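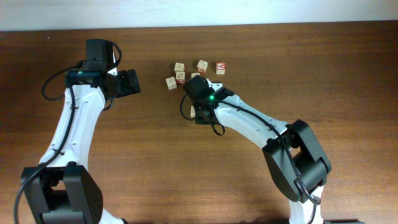 阅读约 2 分钟 · 分类：实验记录

五月，开放日，下午场

Tratby 那边的人三点前就到了，比说好的早，签到表还没打印。Lai-ching Chou 带他们先看走廊的海报，我这边趁机把双臂台子过了一遍。两边灯都是绿的，开始。

演示内容还是字母积木：木桌面，小方块散着放，右臂下去夹，左臂在旁边等。原计划每组讲 8 分钟，第一组就超了，问题太多。

记几个问题，回头写进 FAQ：
- 线为什么走外面不走里面？（答：好换。Carkmont 的人不太满意这个答案）
- 两条臂会不会打架？答有软限位，但是没当场演示，下次准备一段
- 能不能认出积木上的图案？答目前只管位置，不管图案。以后再说

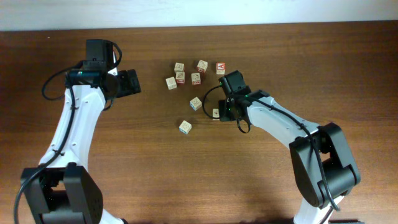 图2 右爪下到积木边上，左爪在左侧悬着

第二组 12 个人，Magyar 的学生，站得太靠前，后排看不见。下次地上贴线。有个学生问夹爪力度怎么设的，我说按电流估，他追问系数，我一时答不上来，翻本子才找到。系数应该写在台子边的卡片上！

日志编号 2095 这一段要单独留，右臂下降时回放曲线有个小台阶，现场看不出来，得对一下时间搓。怀疑是肘关节那边的参数，上周改过一次，没记是谁改的。先别动，等 Lai-ching 看完再说。

讲解顺序也要改。一上来讲控制框图，大家眼神就飘了，先动起来再讲比较好。排成一排这个目标最好懂，
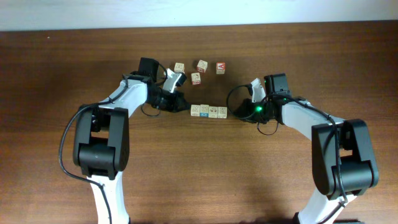
不用解释大家也知道在干嘛，所以下次放第一个讲，框图挪到最后，想听的人留下来听。散放的初始位置也别太讲究，随手一撒就行，摆得太整齐反而有人怀疑是编好的轨迹。

Zarnville 的联系人想要一份演示脚本，答应了，还没发。他们那边桌面是白的，光照不一样，曝光参数得重调，邮件里要提一句。

待办：
- 脚本发 Zarnville
- 2095 曲线，问 Lai-ching
- 夹爪系数卡片
- 地上贴线，离桌子大概 8 十厘米左右（写错，80 厘米）
- 电缆环再收一收，右腕那圈有点大，靠近积木

收工前急停又按了一遍，正常。台子电源已关，钥匙在老地方。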